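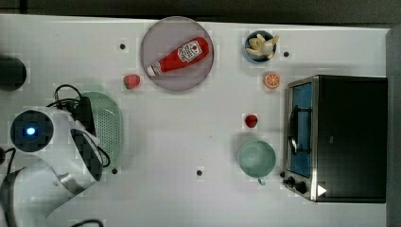 Protard Teaching Lab | News

Teaching the arm to put the groceries away
Wednesday, May 17, 2023

If you've walked past our door lately and heard somebody say "no, no, up, UP" at a machine, sorry about that, it was probably me. We've started the kitchen part of the Protard project, and I've been spending my afternoons showing a robot arm how to move play-sized food from one spot to another on a white table.

The setup has grown a bit since we last posted. We've got a toaster oven on one side, a green basket full of little holes on the other, and a plate, a mug and a cup in between. Then there's the food: a ketchup bottle, strawberries, an orange slice and a peeled banana. The banana lives in the dark blue cup more often than I'd like, and getting it out is harder than it sounds (the peel flops over the rim and the fingers want to grab that first).

We teach the arm two ways at the moment. The first is by hand. You put the arm in its loose mode, take hold of it near the wrist and walk it through the job, and it remembers where it went. I love this one! It feels like helping a kid hold a pencil. It's slow, though, and your own arms end up in the way of whatever is watching the table, so we mostly use it for short moves, like picking up a strawberry and setting it on the plate.

The second way is by remote control. You sit at the desk with a hand controller, the arm copies what your hand does, and you watch the table from above on a screen. That's how we're doing all the longer jobs now. It took me most of a week to stop leaning sideways in my chair whenever I wanted the gripper to go left. Judging depth from straight overhead is the tricky part. A mug seen from the top is a circle with a handle, and you have to learn how far down the rim is by bumping it a few times. I have bumped it many more than a few times.

So far we have 60 good demonstrations of "ketchup off the plate and into the basket," and we're at 21 for the strawberries. The orange slice only has 17, and I'll own up to being the reason. It lies so flat that you have to come in low and pinch the edge, and I keep chickening out and pulling back. A demonstration with a lot of dithering in it teaches the arm to dither, so those get thrown away and we go again.

We've also learned to move everything between runs. In December we did a whole batch with the plate in exactly the same place each time, and the arm got very, very good at reaching for that exact place whether the plate was there or not. Now we shuffle the table before every run. The food gets turned around, the cup and mug trade places, and the basket gets a nudge too. It makes for a messier looking table and a much better student.

The toaster oven is next. We want to show the arm how to open the door, put something on the rack and close up again, all from the remote desk. I tried it once last week just to get a feel for it and ended up pushing more than pulling. Our friends at Kotunum have been working on doors for a while and they've told us to practice the door by itself first, so we will, probably for nearly 30 runs before any food gets involved.

A few housekeeping things while I have your attention. The remote desk is open to anyone in the building who wants to try driving, and you don't need to know a thing about robots. New drivers are really useful to us, as everybody reaches for a strawberry a little differently and we want the arm to see all of that. Sessions are half an hour, which is about as long as anybody's wrist wants to go anyway. Sign up on the sheet by the Jugah room, and please write down whether you're left-handed so we can swap the controller over before you sit down.

If you're coming from the Skoltudus building, use the side entrance after five. And please leave the cables on the arm alone, even if they look like they need tidying. They need that slack when the wrist turns, and I've already had to redo them twice this month.

I'll post again when we've had a proper go at the oven door.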